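Jekanik publishes house rules for hand-held gripper recording

2021-03-01

Jekanik has published the rules its operators follow when they record kitchen work with hand-held grippers. The document, which until now was passed around inside the company as a set of loose notes, can be downloaded free of charge and used by other groups without asking permission.

The rules cover the recording of everyday tasks that are later used to train robot arms. They deal with the people who do the recording, the homes where the work takes place, and the files that come out of it. There is no section on robot design.

Linnea Eide, who edited the text, said the notes had grown in different directions at different sites. "Brekke had its own sheet, Oklow had its own sheet, and they disagreed on when to stop a recording," she said. "New operators who moved between the two had to learn the job over again."

Under the new rules, a recording session lasts no longer than 60 minutes, followed by a break away from the work area. Operators are to put the gripper down as soon as they feel strain in the wrist or hand. A site lead may not ask an operator to finish a task first.

Knives, glass with chips or cracks, and open containers of hot liquid are kept out of any task in the first 2 weeks of an operator's work. Cooking appliances may stay on the counter, but they are to be switched off at the wall unless the task sheet calls for them. Cables that run across the working surface are moved or taped before recording starts.

The section on clutter drew the most comments during drafting. Some sites wanted a cleared counter for every task, while others preferred to leave kitchens the way people keep them. The published version lets the task sheet decide. Where clutter is part of the task, the operator leaves bottles, bags and wrappers in place and does not tidy up between attempts. Anything that drops to the floor stays there until the recording has been stopped.

Failed attempts are kept. An operator who drops an item or misses a grasp marks the attempt as failed and goes on to the next one. Deleting a failed attempt to improve a session's score counts as a breach of the rules.

Each site is also required to check its grippers before the first session of the day. The finger pads are wiped and inspected for wear, and both fingers are opened and closed fully by hand. A gripper that sticks is taken out of use and tagged. When two grippers are used, they are checked as a pair.
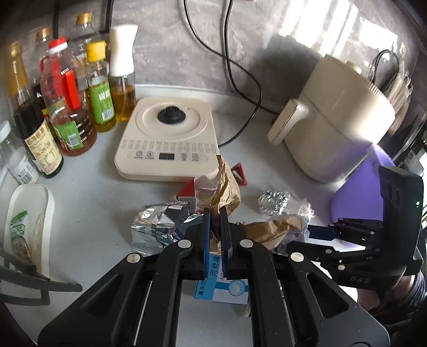 A hand-held gripper closes on the top edge of a toothpaste box on a kitchen counter, with a second gripper at right.

On privacy, residents must sign a consent form before anyone records in their home. Letters, medicine labels and family photos are removed from view. Residents can withdraw a recording by writing to the site lead, and the files must then be deleted from all copies.

Bendik Eide, site lead at Oklow, said the rules had been tried there over 400 sessions before they were made public. The main change after the trial was a shorter task sheet. "People were reading the sheet with one hand and holding the gripper with the other," he said. The sheet now fits on a single page and is read aloud before the session begins.

Jirkari, which records in rented apartments, has said it will adopt the rules for its next set of 2000 sessions. Comments on the text can be sent to Jekanik through the end of March.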